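Grasp planner keeps choosing the wrong pen

Ham
1/20/24
Stuck on the Fletell planner again. I ask for a marker lying on the cloth and it goes for the pens stood up in the mesh holder. Upped the candidates from 34 to 100, no better, just slower.

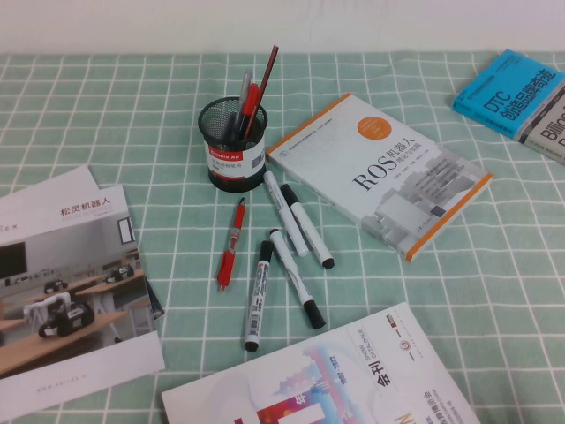
My hunch is the white barrels score badly against the pale cloth, so I'm tempted to swap the cloth.

Lodwood
Don't! Fix the segmentation — the cloth is fine.

botond_v
Disagree, try a dark cloth first, takes 5 minutes.

Ham
Right, cloth tonight, masks after.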